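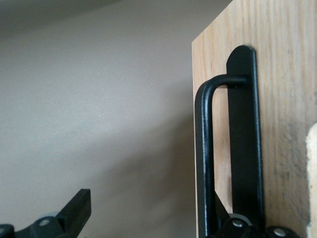
Partner wants a fixed schedule for sex. Is this workable long term?

Relationships > Long-Term Couples

tvlad_51
My husband and I have been together 19 years. Since July he has been proposing that we put sex on the shared calendar, 2 evenings a week, 9:30 p.m., same slots every week. His reasoning is that our frequency dropped after I moved to the early shift at Vemport and that anything not on the calendar in our house does not get done. I agree with the second part. My objection is that a recurring entry converts desire into an obligation, and I already have enough of those. Has anyone run this for more than a few months? I am interested in what happens when one person does not want to on the night.

skarnico
Ran it for four years. Works if you define the entry correctly. Ours means "both of us are in the bedroom, phones elsewhere, no laundry." It does not mean intercourse. On a fair share of those nights we talked and went to sleep. If the entry has a required outcome, whoever has the lower drive will start dreading it by midafternoon.

D. Sarbu
Disagree with the premise. You had a frequency problem caused by a shift change. Fix the sleep. My wife worked 5 a.m. starts and no calendar made her interested at 9:30 p.m. We moved things to weekend mornings without writing anything down and it resolved itself.

skarnico
"Weekend mornings" is a schedule. You left it off the calendar.

D. Sarbu
There is a difference between a habit and an appointment. With an appointment, not turning up counts as a refusal, and somebody keeps score.

gheorghita_s
The scorekeeping is the real risk. My ex logged it in a spreadsheet, 200 rows by the end, with a column for who canceled. I only found out when he quoted a percentage at me during an argument. If you do this, agree up front that there is no record of past entries. Delete them as they expire.

Munteanu
Seconding the above. Also agree on the cancellation rule before you start. Ours:
Either person can cancel, no reason required.
The person who cancels suggests another time within the week.
No discussion of it on the same night.
The second rule matters most. It took the sting out of hearing no.

tvlad_51
The second rule seems like it puts the burden back on the tired person.

Munteanu
It does, somewhat. We tried it the other way and the person who got canceled on had to ask again, which felt worse to both of us. Try each for a month.

BrandusaM
I would question the 9:30 slot before anything else. If you are up for an early shift you are being offered the worst hour of your day. Did he pick the time or did you?

tvlad_51
He did. He is on late starts.

BrandusaM
Then I would counter with one evening at 7 and leave the other one open.

D. Sarbu
Still an appointment.

tvlad_51
I put 7 to him at dinner. He agreed to the time and to deleting old entries. He wants the entry labeled and I do not, as my sister can see that calendar. Currently it says "Lakiritz," which is the name of a restaurant that closed.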